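Kirkberg Parallel Gripper, two-finger, with wrist mount

Item 44-2
In stock. Ships in October.
Page last updated 2018-10-07

Overview

The Kirkberg is a two-finger electric gripper for light research arms. It was designed for household handling work: clothing, towels, bottles, bags and small containers. It bolts to the wrist plate of most small arms and is driven through one cable that carries both power and signal.

Most of our customers use it for laundry tasks, and the finger shape was chosen with that in mind. The tips are narrow enough to go into a pile of cloth and close on a fold, and flat enough on the inside to hold a single layer without bunching it. Finger pads are replaceable and come off with two screws.

What you get

Gripper body
One pair of standard fingers
One pair of long fingers for tubs and deep baskets
Wrist adapter plate with screws
Control cable
Printed setup sheet

The Cikden controller is sold separately. If you already own one from an earlier kit, it will work after a firmware update, which you can download from the support page.

Specifications

Grip force: adjustable up to 50 N
Fingers: 2
Weight with standard fingers: 300 g
Mounting: four-bolt wrist pattern, adapter included
Pad replacement: by hand, small screwdriver needed

Setting it up

Mount the gripper before you route the cable. Leave a loop of slack at the wrist - a cable pulled tight will limit rotation and wear at the connector. Run the open and close routine from the controller three times, then set the force limit. For knitwear, start at the lowest setting and work up.

Clothes that hang over the rim of a bucket are easier to pick than clothes pressed down inside it. Dark fabric on a dark container can be hard for a camera to separate, so add a lamp if your picks are landing on the rim.

Limits

The gripper is not sealed. Do not put it in water, and do not use it to wring or pull wet items. It will hold a damp shirt, but dry the pads afterward. Heavy items such as bath mats and full detergent bottles should be lifted with a larger unit.

Returns are accepted for unused grippers in the original box. Spare pads and fingers can be ordered with the gripper or later, under the same item number.

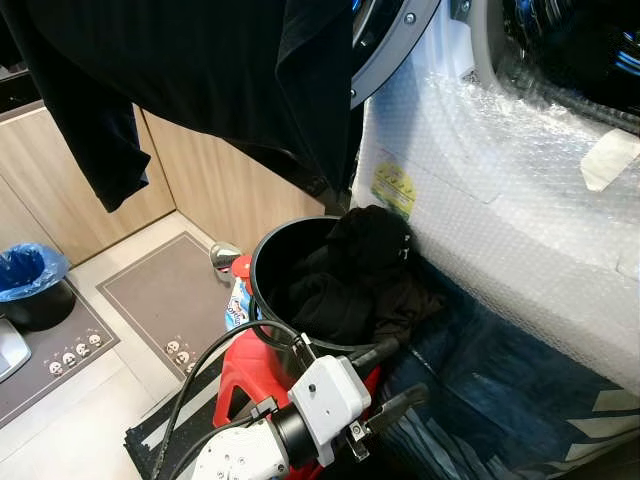 Mimura wrote that the long fingers were worth fitting from the start for bucket work, and that the standard pair had gone back in the box after the first week. The same review asked for a softer pad for sweaters and gave the setup sheet low marks for its small print.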